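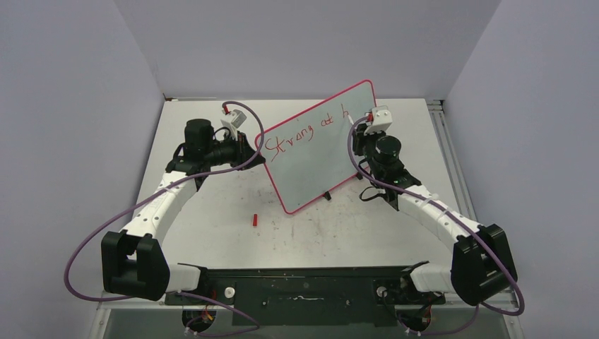

Whiteboard task on the two-arm station, Piltbridge lab. Red marker, "Strong at h" on the board.

Station 2 is back up, with limits - please read before you book it

Quick one before the weekend. Most of you heard the bang on Tuesday. For those who didn't: the left arm on the whiteboard station lost position during a hold and kept pushing toward the right one. The board got squeezed between them, popped loose and landed on the floor by Zuweira's chair. No one hurt. Board is fine, one gripper finger cracked, replaced from the spares drawer.

Cause, as far as Edem Quaye can tell from the logs: a worn cable on the left wrist. The signal dropped out for 400 milliseconds, came back with a bad reading, and the controller beleived it. It should have faulted and stopped. It did not. The check that catches this was switched off back in August when we were getting false alarms, and never switched back on. That one is on all of us.

What's changed:

Cable swapped on the left arm. Right arm gets its new one when the Wuminora order arrives.

Position check is on again. If it trips, leave it tripped and call Edem or Naa Owusu. Don't clear it yourself, even if you're sure.

Both arms capped at half speed for any task where they hold the same object. Yes that includes writing and erasing. Yes we know it's slow.

Nobody reaches over the table with power on. Not for the marker, not for the cap, not "just for a sec". Hit the stop first.

Renu Chaturvedi ran 500 hold cycles with the new cable on Thursday and got 6 trips, all on the right side. So the check works, and the right cable probably is on its way out too. She's going thru those logs now and will send numbers to anyone who asks.

Still open - why the stop button took a second press. Hsiu-ying Cheng has the button box apart on her bench. Until it's back we're using the spare from the Jendow cell, so that cell is down. Sorry to whoever had it Monday.

Bookings for station 2 reopen at 9, day shift only, two people in the room. Near misses go in the log book by the door, same day please.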